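Drawer Pulls for a Two-Arm Home Build

Work out the drawer task in simulation before cutting any brackets. The Zirulus build uses a white cabinet with colored drawers, and the first check is arm clearance. Start with the grippers pointing up, then plan each reach from there.
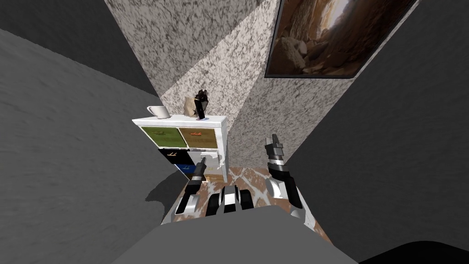 Mircea Crăciun: Check elbow clearance too. Mine cleared the cabinet and hit the wall on a top-row pull. I now leave 4 inches at the joint.

Speckled walls are a fair test for depth matching — fine texture can confuse a cheap sensor at steep angles. Run 16 trials per drawer and log every miss. 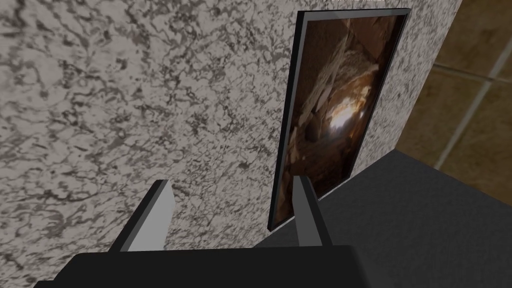 Gripper view, fingers apart, toward the framed picture.

Light items on top will shift if a drawer sticks. Set pull speed low and raise it in two steps. Recheck the arm zero on Monday if the rig sat over the weekend.
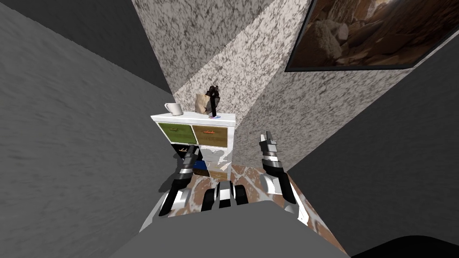

Both arms at the cabinet, with mug and paper bag on top.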